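Kikden Home Notes
Tips for the games shelf: keeping a paper or cloth xiangqi board flat and the pieces clean
Posted Jul 24, 2024

In my family we play xiangqi, the Chinese chess, more than any other game. The set that comes out most often is the simplest one: a thin sheet with a red grid and a bag of wooden discs. It is cheap, light and easy to put away, but a thin board has its troubles. It gets wrinkles, it slides when you move a piece, and the discs become dirty from the fingers. I write down what works for us.

Flattening the sheet

If the board is cloth, iron it from the back side with low heat and no steam. Put a cotton dish towel between the iron and the board. Try one corner first, because some red printing can stain the towel. If it does, stop and use only weight.

If the board is paper, do not iron it. Lay it between two clean sheets of plain paper, put heavy books on top and leave it for two nights. A fold which is many years old will not disappear completely, but the pieces will stand on it without leaning.

Storing it

Roll, do not fold. I use the tube from kitchen foil, with the printed side facing out. When it is rolled this way, the edges want to bend down to the table and not up. Close the tube with a bit of paper at each end, so that no dust comes in. My tube stands behind the Rallside shelf together with the wrapping paper.

What to put under it

A smooth table is the worst surface for a thin sheet. Felt is the best I have tried. A piece from the fabric store is enough, cut a hand wider than the board on every side. It holds the sheet, and it makes the sound of the pieces softer, which the neighbors below us like. Brush the felt in one direction with a clothes brush. For pet hair, use a damp rubber glove.

Cleaning the wooden pieces

Never soak them. Wring out a cloth until it is nearly dry, wipe the top and the side, and dry right away with a second cloth. For dirt in the engraved characters take an old soft toothbrush, dry, and brush along the lines. If the paint of a character is worn, do not rub it. Once in a year, usually in November when the heating is on, I put a very small drop of Magsi wood oil on a rag and go over the sides only. On the characters the oil can make the color run.

Before the pieces go back in the bag, set them all on their starting points. A full set has 16 on each side, and the back row has nine. A missing soldier is easier to find the same evening, under the sofa, than one month later.

If the sheet moves during play, smooth it from the river toward both ends with flat hands, and only between games.
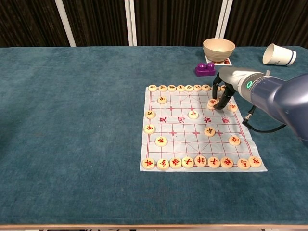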